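How do you teach a robot to unpack the shopping?

6 Jul 2021

Picking up a piece of fruit is easy for you. You don't stop to work out how hard to squeeze, or where to put your thumb. Your brain has had years of practice! A robot starts with no practice at all, so the engineers at the Plumby robot lab have been trying out a clever way to give it some.

It's called learning by copying. First, a person steers the robot arm through a job, such as moving fruit between a bag and a tray. While that happens, a computer records two things over and over: what the robot's camera sees, and how the arm and its fingers move. One go at the job is called a demonstration, or "demo" for short.

Then comes the amazing part. The demos are fed into a computer program called Skutex, which looks for patterns. When the camera sees a round shape near the fingers, what did the person do next? Did they open the fingers wider? Did they slow down? Bit by bit, Skutex learns to make a good guess about the next move.

So how many demos does a robot need? The Plumby team wanted to find out. They trained the robot with just 10 demos, and it kept grabbing at thin air. With 300 it could pick up most of the fruit, but it got muddled by the bag. With over 1000, it could finish the whole job nearly every time. More practice made a better robot, just as it makes a better swimmer or piano player.

Bags are a real headache for robots. An apple is always apple-shaped, but a plastic bag changes shape and colour every time it's touched. It can crumple, fold or flop over, and if it's see-through, the camera picks up whatever is behind it as well.

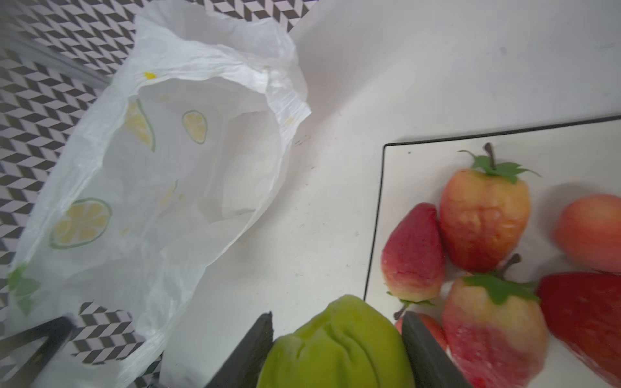
A robot's-eye view: two grey fingers hold a yellow-green fruit between a lemon-print bag and a tray of pretend fruit.

The camera rides along near the robot's fingers, so it gets a great close-up of whatever they are holding. It can't see the whole room, though, and the robot has to cope with that too.

Try it yourself! Look through a cardboard tube with one eye, close the other, and use kitchen tongs to move socks from a bag to a plate. Have 10 goes. Are you faster by the end?

In September the team will start on a new job: putting lids on lunch boxes.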